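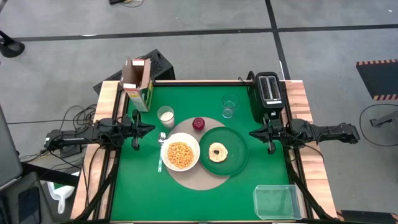
Notebook, breakfast station, Oct 20, 2023. I have been meaning to write up how the change has gone down with the people who do trays, and I keep putting it off in favour of things with numbers in them, so today it goes in before anything else. Background for whoever reads this at Titley: the Movville kitchen sends up 84 breakfast trays of a morning, and until May every one was laid by hand by a crew of three, starting well before it was light. The idea has always been that the arms take over the laying and the pouring and the people keep the parts that need a person. We are still rehearsing on the green table with a full setting, cereal, toasted bagel, apple, glass of milk, and I let two of the kitchen crew decide where everything goes. They were quite firm about it. Spoon to the left of the bowl, because that is how they have always sent it up, and the bowl on the round mat with the plate to the right of it. I had drawn it the other way about in the Statix layout file and have now changed the file to match them.

I must say I enjoyed that hour more than anything else this month. They know so much that never got written down. One of them explained that the milk glass wants to be at the back, out of the way of sleeves, and that you fill the bowl with the plate already down or you end up chasing bits of cereal across the tray. I had the order of those two steps wrong in the sequence, and the left arm had been swinging over a full bowl for no good purpose. Swapped them before lunch. Must remember to carry the change over to the Villanueva copy as well, which is always the one I forget.

Now the less cheerful part. The early start is gone for two of the three, and you would think that was pure good news, but the early start came with an allowance, and it also came with a lift in, as they shared a car. I hadn't known about the car. It is the sort of thing that doesn't appear in a task breakdown, and I felt rather foolish for having put "later start" in the benefits column in my first report without asking anybody. I have written to the site office about the allowance and will chase it. The car I can do nothing about, but I have made a note of it so that it is at least in front of whoever does the rota.

The work itself has altered too. Laying trays was dull but you could talk while you did it. Minding the station is quieter and you have to keep looking. After 40 minutes of watching, people's attention goes (mine certainly does, and I built half of this), so I would like us to try swapping over more often, with the hot side and the station taking turns. The crew suggested it before I did, to be fair to them, and they have offered to draw up a pattern themselves. I said yes please.

Box handling took up the afternoon. Cereal boxes are the most awkward thing we ask the grippers to hold, being light and tall and easy to crush, and the crew have strong views on how hard is too hard. I have been taking grip force down a little at a time and asking them to judge the boxes afterwards by feel, which they do far better than my gauge does. 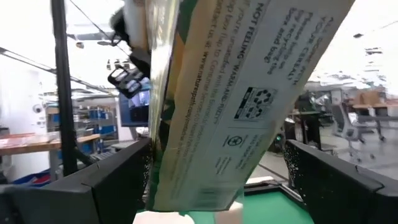

Cereal box in the grip, side panel showing, held at a steep tilt.

The sheet for today has 11 lines on it, all in the crew's handwriting, and I have left their wording alone. "Bit pinched" is a perfectly good measurement if the same person is making it each time. I would like to keep the sheet going through the winter and type it up properly, with a column for which brand of box, as the card varies more than I had expected.

One question came up over tea that I couldn't answer. If the station stops halfway through a morning, who finishes the trays, and do they do it at the hand-laying pace or the station's? At present everyone just piles in, which is kind of them, but it isn't a plan and it shouldn't depend on people being kind. I've asked for it to go on the list for the next Movville call.

To do: Villanueva copy. Chase allowance. Wipe-clean layout card for the crew, big print, spoon on the left. Ask whether they want the stop button moved nearer the sink end, as one of them has to reach across for it and was too polite to mention it until today.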